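Search this journal
Enter keywords, author or DOI
Home | Current issue | Archive | For authors
Category: Tableware and Food Service Studies

3.2 Surface colour and portion judgement

Each participant in the Edness trial served a single portion of boiled rice onto a plate assigned by lot. Plates were white, cream or dark grey, and all had the same diameter and rim height. Serving spoons were identical across the three groups. Participants were told that the study concerned the texture of the rice, and the purpose was explained to them afterwards. Of the 2,000 people invited by post, 600 replied and 400 completed both visits, which were held 8 days apart.

Portions were weighed out of the participant's sight on a Sultitus bench scale, zeroed with the plate in position. Room lighting was held constant, and tables were left without cloths so that the contrast between plate and table remained the same throughout.

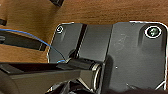 Figure 4. Dark grey plastic plate on a brown wooden tabletop.

The contrast between food and plate was highest in the dark grey group. Earlier work by the Söderlund laboratory had suggested that high contrast leads people to serve less, but the present data give only weak support for this. The difference between the dark grey and white groups was small at the first visit and could not be separated from chance at the second. Cream plates gave results close to those for white.

Two limits apply. Rice is pale, and the findings may not carry over to darker foods such as lentils or stewed meat. The Cukuso questionnaire on hunger was also completed after serving, so differences in appetite could not be used to balance the groups. Section 3.3 deals with the amount left uneaten.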